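Kobina Bawa had already put the kettle on when I got to the house in Malon, and he had already apologized twice for the stairs, the weather and the state of the hallway, where a row of boots and a bag of seed potatoes took up most of the floor. He is a tall man with a soft voice, and he likes to come at a question from a good way off.

I had asked him how he came to write a book of family recipes. He began with the bus.

"My mother cooked at the school in Flilton," he said, "and the bus home took 38 minutes, and she talked the whole way. What she'd made, who ate it, who pushed it around the plate. I was nine, I wanted to look out the window! But I must have been listening, because when I sat down to write, there it all was."

The book is called *Quaye Street Suppers*, after the street where the family lived until he was 16, and it comes out in June from Flotska, a small press that mostly does local history and walking guides. It began as a shoebox. After his mother died, his sister mailed him her recipe cards, along with envelopes, the backs of calendars and one electric bill with a groundnut stew written across it in green ink. There were 477 of them. He read every one, and then he read them again out loud to his wife.

"Half of them don't say how much of anything," he told me, laughing. "Pepper, it says. Onion. Then, *cook until your father comes in.* Well, my father worked shifts! That could be an hour or it could be four."

So he tested. He cooked the stew 11 times over one winter, phoning his sister between attempts, and the two of them argued pleasantly about whether the tomatoes had gone in before the ginger. They still don't agree, and the book gives it both ways. 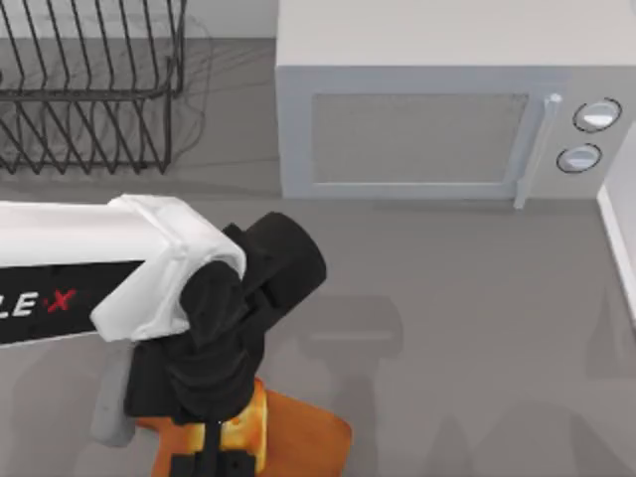
What he wanted most, he said, was for people to stop being afraid of cooking for a crowd. His mother could feed anyone who turned up, and she did it with three pots and a knife that had been sharpened so often it was closer to a letter opener. He remembers a christening lunch with 46 people in a house meant for five, plates on the windowsills, an uncle eating on the stairs with his hat on.

"She never sat down, and I used to think that was sad," he said. "Now I have people over and I don't sit down either. I like to hear it from the stove, all that noise coming through the wall."

I asked which recipe a beginner ought to try first, and he took so long to answer that the tea went cold and he had to make more. The bean cakes, he decided finally. Or the rice. No, the bean cakes, but soak the beans overnight, please, and don't let anyone talk you out of the onion.

He sent me home with six of them in a bread bag, and I ate two at the bus stop.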